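Table tops: the things you keep asking me

What finish do you use?
Hardwax oil from Sowerby, two thin coats, and I leave it overnight in between. A tin costs me 38 quid and lasts ages!

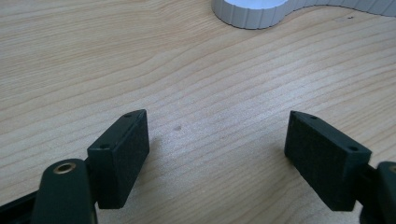

Will it go shiny?
Not with this oil. I like a table that looks like wood and not like a boiled sweet, so I stop at two coats (my neighbour Yatziri does three, and we argue about it). On pale wood with long wavy grain you want a soft, matte sheen like this one, so the darker tan lines still show up nicely.

How do I clean it?
Damp cloth, drop of washing-up liquid, dry it straight after. No spray polish – please!

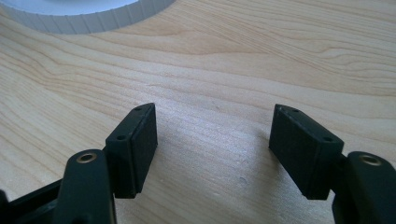 Hot mugs are the other big worry, I know. I'd use a coaster every time, but if you do get a ring, rub it gently along the grain and dab on a bit more oil.

When should I re-oil?
I do mine every March. If water stops beading before then, do it sooner.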